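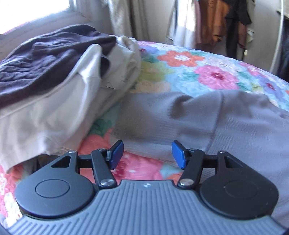
Stekirell 300 Folding Solar Panel: A Spring With My Own Tiny Utility

By Fuad Araya
15 April 2020

My electric company sends me a chart every month comparing me with my "efficient neighbors." I have never met these people. I assume they sit in the dark eating cold beans. After three years of losing to them I bought a Stekirell 300, a folding solar panel that sells for less than the battery you will end up buying to go with it, and set out to become insufferable.

The Stekirell is four panels stitched into a fabric case, with fold-out legs at the back and a handle that was designed by someone with small hands and no luggage. Folded, it's the size of a card table. Unfolded, it takes up most of my back patio, and I had to move a chair.

What it claims

The 300 in the name is watts, and it's printed on the case in type you could read from a passing plane. That number comes from a lab, where the sun is a lamp and the lamp is always straight overhead. My patio has a maple tree and a garage. The best reading I saw was at lunchtime on a cold, clear day with the panel propped just so, and it still fell well short of the name. The worst sunny-day reading was 77 watts, late in the afternoon, with the garage taking its cut. Clouds I won't discuss.

None of this is unusual. Every panel maker does it, the same way every tent maker thinks four adults can sleep in a four-person tent. I only wish the manual would admit it somewhere before page 60, where a footnote mentions "typical conditions" and then changes the subject.

Setting it up

Legs out, panel down, cable in. The legs are the weak part. They have three positions, and the sun would like a fourth. In a light breeze they're fine. In anything more than that the whole thing folds up politely and lies on its face, which does nothing for output. I now hold it down with two bricks, not included.

The cable is too short. It's always too short. If you want the battery indoors and the panel outdoors, you'll need the extension, sold separately by Stekirell at a price that made me laugh out loud in an empty room. The Olico extension fits just as well and costs a third as much. It's also orange, so you trip over it less.

What it ran

I paired it with a Prundano battery box I already owned. On a good day the two of them kept my laptop, the router and a desk lamp going from breakfast until I lost interest in working. The fridge was too ambitious. The Prundano tried, beeped for a while and gave up, and I put the milk back on the grid.

My friend Bakari Kaijage, who installs rooftop systems for a living, came to look at it from the far side of the fence. He asked what I'd paid, then asked what I paid per kilowatt-hour, and went quiet in the way that people do when they're dividing. By his math I'll break even after 1,935 sunny days. We live in a place that doesn't have those in a row.

The dull stuff

The charge controller has a small screen that's easy to read indoors and close to invisible in sunlight, a bold choice. The fabric wipes clean. The zipper on the cable pocket stuck in the first week and has stayed stuck. Customer service answered my email in two days and suggested candle wax, which helped for one afternoon.

Should you get one

If you camp, or your power goes out a lot, yes. It's sturdy where it counts and it does make electricity, even if it rounds up when talking about it. If you want a smaller bill, get a real quote for your roof, or buy a clothesline.

This month's chart came yesterday. I'm still behind the neighbors, though the gap is smaller, and I've stuck it to the milk fridge.

Rating: three and a half out of five. The missing half is in the pocket with the stuck zipper.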